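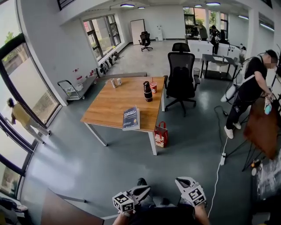
Gadisa asks why a cold drink left on the table always ends up warm, and whether the cold is leaking out. Good question, Gadisa, and half right. Something is moving. It's going the other way.

Cold isn't a thing. You can't fill a bucket with it. What we call cold is what you have when there isn't much heat around, a bit like the way quiet is what you have when your brother is at a friend's house. Heat is the thing that travels, and it travels from warm places to cooler ones. It doesn't ask permission. Leave a chilly lemonade in a warm room and heat from the air wanders in until the drink and the room are the same temperature. Then it stops, and you have a lemonade no one wants.

Heat has a few ways of getting in. It can pass straight through whatever it touches, which is called conduction. Metal is great at this. Ask anyone who has left a spoon in hot soup and then picked it up. It can also ride along in moving air or water, and that's convection. And it can shine across empty space, the way it gets here from the sun. That one is radiation.

So how do you keep heat out? The best trick is to put nothing in the way. Really. Many insulated bottles have two walls, one inside the other, with nearly all the air sucked out of the gap. Conduction needs stuff to pass through and convection needs stuff to ride on, so both of them get stuck. Some bottles have a shiny layer as well, to bounce the radiation back.

The lid matters too. It's usually where most of the heat sneaks past, especially if you keep opening it to check that your drink is still cold.

Try it at home. You need 2 matching cups, some ice cubes and an old wool sock (clean, please – this is science). Put the same number of cubes in each cup and pull the sock over one of them. Look again after 30 minutes. Which ice do you think will have melted more?

If you guessed the ice in the sock, because socks are warm, you're in good company. Violeta Medina's whole class guessed that. But a sock doesn't make heat. Your foot does. The sock just slows heat down, and it doesn't care which direction the heat was going.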